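Kirstead tightens its rules for robot handling tests

Kirstead has published a new code of practice for firms testing two-armed robots on household objects, and it is asking a lot of people to take its word for it.

The code, out in March, says that every attempt must be logged, dropped or not, and that results must come from at least 3 separate table layouts. Dunico and Zaltent have both signed up. Padilla has not, saying it wants to see how the checks will be paid for.

It has reason to ask. Signing firms will mark their own logs, and Kirstead plans to look over just 15 of them a year. Dunico alone filed 3,385 attempts last year.

Rogelio Gatchalian, who helped draft the code, said the spot checks were "a start". He would not say what happens to a firm that fails one – the code is silent on that too.

There is also very little on how close staff may stand while the arms are moving. A second draft is promised, with no date given.

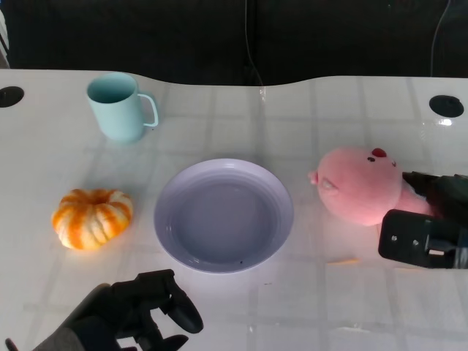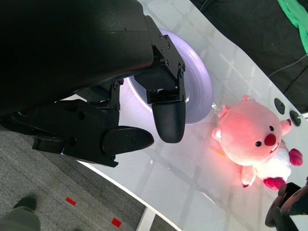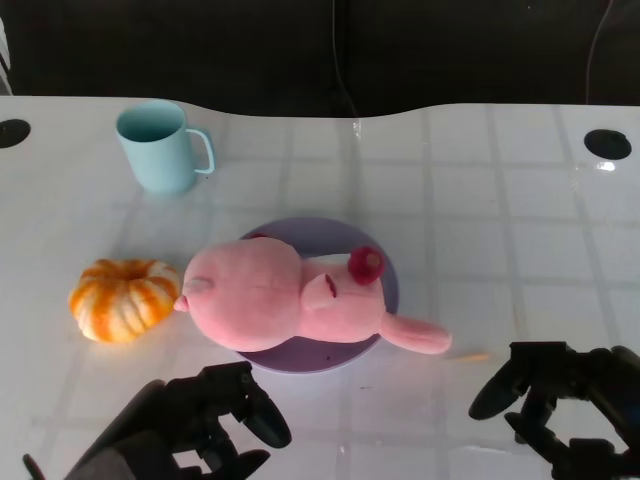
Black grippers and a pink plush toy at a white test table.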